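Kistex Grip Ergometer, bench model

I've been selling teaching equipment for physiology labs out of Drikamside for a good while now, and the Kistex is the one I keep going back to myself. It's a finger ergometer – you strap the forearm down, slip one finger into the sling, and pull a weight up and down until the muscle gives out. The drum draws the whole sad story as a row of shrinking peaks. Students love it (and they get very competitive, so bring a referee).

The current version has a steel base, two forearm cuffs and a new sling that doesn't pinch. Miroslava Rusnák redid the pulley in February and it runs so much more quietly! I used to have to raise my voice over the old one.

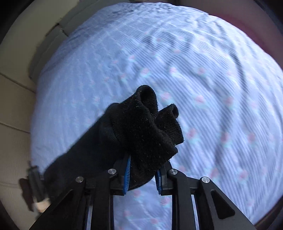

Can I use it with left-handed students?
The cuffs unclip and swap sides, so either arm works fine, and you don't need any tools to do it.

A full recording takes 7 minutes with the weights we pack, plus a rest before the second run if you're comparing fresh and tired muscle. I'd really do the second run, that's where the good discussion starts. Leire Bermúdez teaches a heat-and-work class with hers and has the group add up the total work from the peaks by hand, old style, before anybody gets near a laptop.

In the box: ergometer, cuffs, sling, weight set, 100 sheets of drum paper and a printed lab guide by Silvia Bartoš. The pen takes ordinary Malý refills. Spare slings are sold separately, and I'd order one with the unit if you run big classes.

Ships in a single carton. You get 90 days to send it back if it doesn't suit your course, just keep the foam.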